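Magazine > Features > Makers and Machines

Renting a pair of hands in Clokdale

By Colette Joly

14 shares | 3 comments

I had been meaning to visit Vrabec ever since last December, when a reader wrote to ask whether the firm's Otau picking service was worth the money for a business as small as hers. She sells mixed craft parcels from a converted dairy, and she was tired of sorting returns by hand every evening. It took me far too long to get on the train, but I am very glad I did (and the tea was excellent).

The idea behind Otau is a simple one. You don't buy a robot, you pay for its time. You send Vrabec a crate of the sort of odds and ends you need picked, they spend a few weeks getting an arm used to them, and then you are charged 690 pounds a month for the finished set-up, with a further 100 for each new kind of item you add later on.

Bernadette Bodin, who runs the trials, let me sit with her for most of a morning and answered every one of my questions, even the daft ones. She likes to begin with a deliberately awkward mix – something hard, something soft, something shiny – before a customer's own goods go anywhere near the bin. 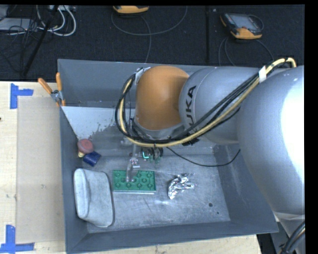 "People send us their tidiest things first," she told me, "and then the real boxes arrive and they're full of wrappers." Shiny stuff is a nuisance to any camera, she explained, and soft things change shape whenever they're touched, so a good part of the fee goes on patience.

I did wonder about the cost. Irnallow, the nearest rival I could find, asks 446 a month, but you do all the teaching yourself and the 800-pound joining fee isn't refunded if you give up. For my reader, with her buttons and ribbons and bits of felt, I think I'd lean towards Otau, though I'd want a shorter contract than the full year they offer now. Bernadette says they are looking at six months. I've asked her to ring me when it's settled, and I'll pass it on in the letters page.

Contact us | Copyright Makers and Machines | Back to top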